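The woman who runs Trillik, a knitwear label with six employees and one very patient steam iron, apologizes three times for the state of the kitchen before she pours the coffee. The studio upstairs is full of December returns, she explains, so we talk down by the counter.
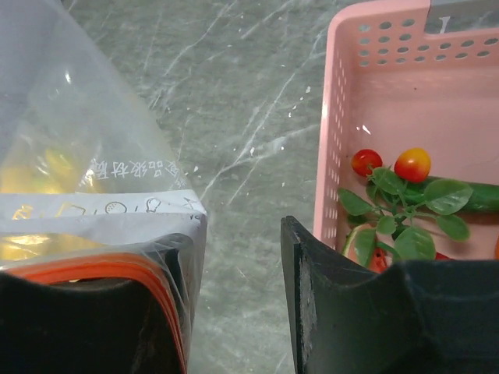
A plastic bag and a marble-patterned countertop.

She started out cutting samples for Hullent, and stayed seven years. "I loved it, I really did," she says, "but we made clothes for one body, and my aunts never had that body." Her first collection came in sizes her old bosses would have laughed at – and she sold all 200 pieces, most of them to women who wrote her long, lovely letters afterward.
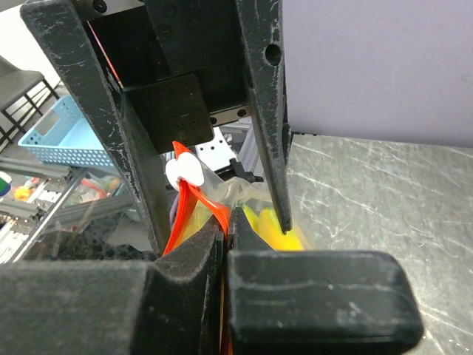 The letters are still in a shoebox, and she reads me a couple, stopping now and then to top up my cup. A store called Mekcombe has asked for the spring line, though only in the smaller sizes, and she is still making up her mind. "It would pay the rent," she says. "But I keep thinking about who'd walk in there and walk right back out again." She'll give them her answer after the next fitting, on Sat 11 January.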